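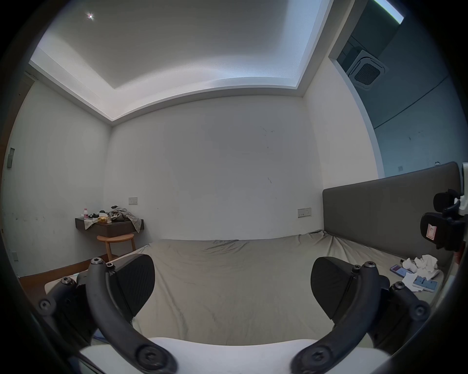

Words by M. Uvard

About Grumero

Grumero runs the housekeeping and laundry side of short-stay apartments and staff lodging. We look after 121 rooms. The company started as a laundry with one van, and cleaning was added later when customers kept asking for it. Today 27 people work here, most of them on rooms.

Bedrooms are where the hours go. Stripping a bed, pulling a sheet straight, folding what has been left on it and picking up small things is slow work, and it is hard on the back and wrists. Over a busy month our crews make more than 1000 beds. When we began looking at automation, we asked the crews which part of the job they would hand over first. They said beds and cloth.

So that is what we work on now. Our program is called Oment. Cleaners and trainers use hand-held grippers to do ordinary bedroom tasks, and the recordings go toward teaching a robot arm to do the same tasks. The person holding the gripper decides where to grasp, how far to lift and when to let go. Someone with years on the job makes those choices quickly, and the recordings are better for it.
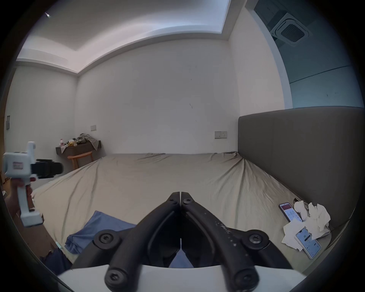

We do this in furnished bedrooms because a bare test bench leaves out most of what makes the job difficult. Sheets wrinkle. Tissues bunch up. A phone on a mattress has to be moved before the sheet is, and it can't be treated like a towel. Shelves fill up with bottles, packets and clothes, and a machine that can't tell clutter from trash is no use to us.

What has changed for the staff so far is mostly the shape of the day. Recording shifts are shorter than cleaning shifts and pay the same hourly rate. Nobody is put on them without asking. Ten minutes of gripper work is tiring in its own way until you get used to the grip, so we rotate people and keep a chair nearby. A few tried it and went back to rooms, and that was fine.

We have also had to write things down that used to be passed along by word of mouth - how a fitted sheet is started at the far corner, what counts as finished, when to stop and call the desk. New hires get those notes too.

Oment does not clean guest rooms yet. Our plan is for it to take the heavy and repeated parts of bed work first, with a cleaner in charge of the room. We have told our staff in writing that no one will lose hours to it during the program, and that any change after that will be discussed with them before it is made.
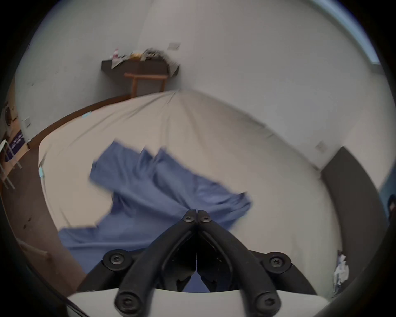

M. Uvard
Operations, Grumero

Our office is on James Street, next to the laundry. The front desk opens at 7 a.m. and the last van is back by 6 p.m. If you manage apartments or lodging and want a quote, bring your room count and your linen sizes.

We hire cleaners, laundry staff and drivers through the year. Experience helps but we train everyone, and the first 10 shifts are worked alongside someone from the crew. Applicants who want to try recording work can say so on the form - it is open to all staff once the training shifts are done.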